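Bushel basket (toy)

A bushel basket, in the toy trade, is a small round tub of plastic vegetables. The name is borrowed from an agricultural measure that no toy has ever come near. The Wamance catalogue of March lists 9 such sets, none large enough to hold one real cabbage.

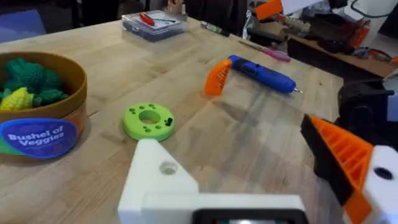
Contents

Broccoli dominates, as it does in few children's diets. Sweetcorn is the usual second crop. The Plalik guide to play food recognises 4 staple vegetables and regards the rest as garnish.

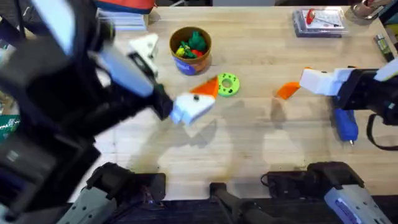

Storage is the tub's second career. Most owners keep theirs on whatever surface is nearest, and workbenches are common. A basket standing near a lime-green ring with a hole in the middle, as one does here, soon acquires neighbours of no nutritional value. Yellow and red pieces show over the rim beside the green, a better balance than most adults manage.

Dispersal
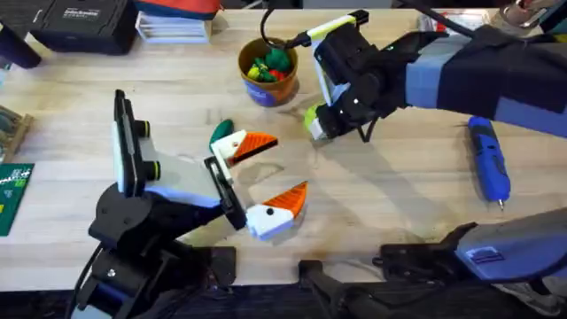
Sets rarely stay complete. The Illés museum of play at Garnari holds 600 loose vegetables and very few tubs. Identification is difficult once a piece has left home: the small dark green one by the orange-tipped fingers could be entered as a leaf or a pepper, and cataloguers have fallen out over less.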